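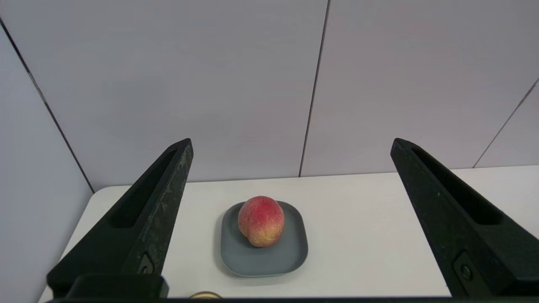 Fruit on a small grey plate.

Hairdressers should charge by the time a cut takes. Most salons in Carkent still have two price lists, one for men and one for women, and the second is nearly always the dearer.

I've worn my hair short at the back and sides since February. It takes 15 minutes with clippers and scissors. At the salon I used to go to, the man in the next chair had much the same cut and paid a good deal less. When I asked why, I was told that women's hair needs more work. Some of it does. Mine didn't.
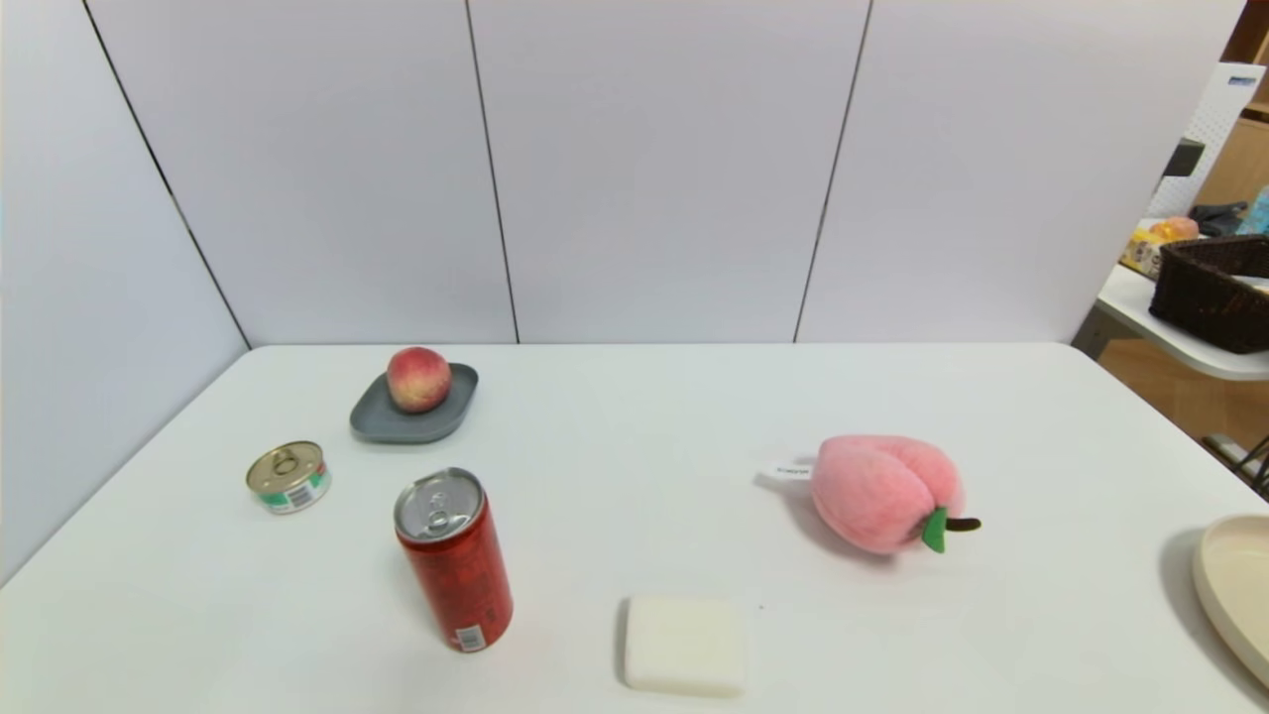
Fruit, soap and cans on a white table.

We use cookies to improve your visit. By continuing to browse you accept our cookie policy.

Tremedau, where I go now, sells appointments by the quarter hour. A long layered cut costs more there, whoever is sitting under it. So does thick hair that takes an age to dry. The stylist looks at your hair, tells you how many slots to book, and the price is settled before you put the gown on.
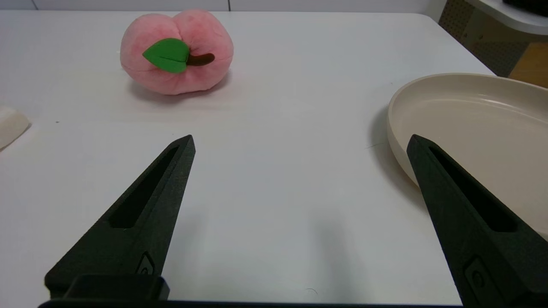

White table, pale grey wall.

The usual complaint is that clients will feel rushed. I can see that, and a slow junior shouldn't cost me extra – the salon ought to quote for the cut and stick to the quote. Some people also like the chat and would resent paying for it. But we pay for it already. It's hidden in the price of a cut and blow-dry.
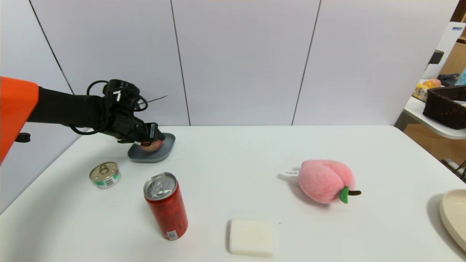

Red and yellow fruit on a dark grey plate.

Salons that want to keep their old lists could at least rename them. Short, medium and long would do. My new place changed its board over a weekend, and the queue on Saturdays is as bad as ever.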